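I have been meaning to write about adoption for ages, and April 2022 seems as good a time as any, with the panel behind us and the kettle on.

We started in March last year with an agency in Wurkville, and the first form ran to seven pages (I cried over two of them!). They wanted to know about our childhoods, our money, our neighbours and what we do when we're cross with each other. Our social worker drove over from Studness every fortnight and got through about 1000 biscuits — she'd laugh at that, I think — and never once made us feel daft for asking something twice.

We've painted the little room a soft green, and the bed from Jellance is finally up. My sister-in-law in Chisholm has sent a whole box of picture books, bless her, and I've read most of them to the cat.

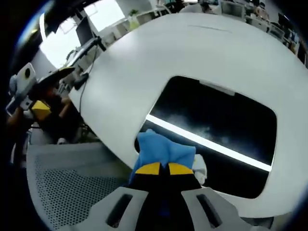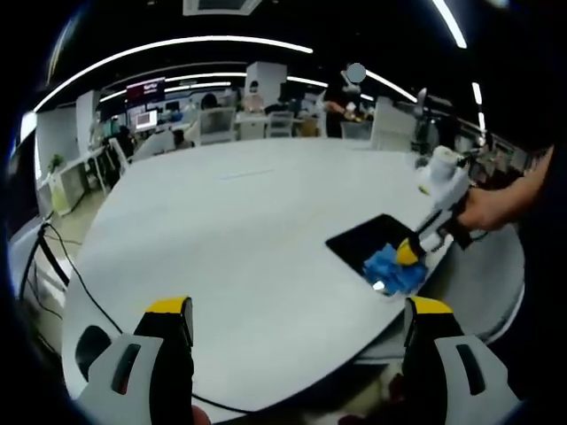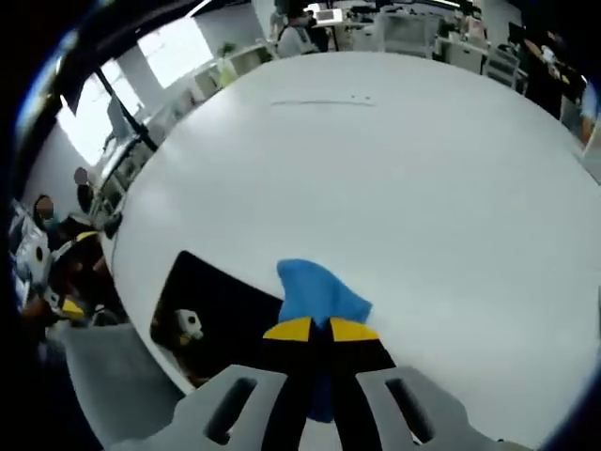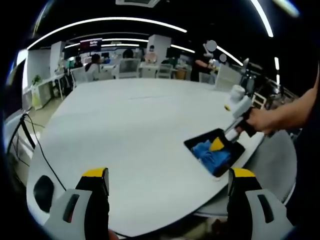
Do you have to own your home to adopt?
We rent ours, and the agency only wanted to know that we were settled and had a spare bedroom.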